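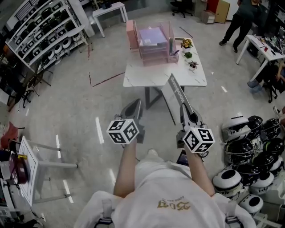
Arnberg School Attendance and Mentoring Project
Interim report to the Navarrete Fund, second reporting period

1. Status
Peer mentoring is running in 7 middle schools, as set out in the grant agreement. The Toma site began in October, one month behind schedule, after a change in the school's bell times. All other sites started on time.

2. Enrollment
The target for this period was 400 students. Enrollment at the close of the period was 96 percent of target. The shortfall is confined to Toma, where consent forms went out late. Forms are now included in the registration packet.

3. Mentor training
61 mentors completed the full course. Training covers listening skills, record keeping, and when to refer a student to a counselor. The referral unit was rewritten after the first group reported that the reporting steps differed between schools. A single referral form is now used at every site.

4. Data
Attendance records are received monthly from each school office. Two schools changed their codes for excused absence in November, and their earlier figures have been recoded to match. No attendance results are reported for this period. The first comparison with baseline will be made in June.

5. Budget
Spending is within the approved lines except printing, which is over. We request permission to move unspent travel funds to cover it. The Flavari scheduling software license was renewed at the same rate.

6. Next period
Complete enrollment at Toma. Run the spring student survey. Submit the revised mentor handbook to the Fund for review before it is printed.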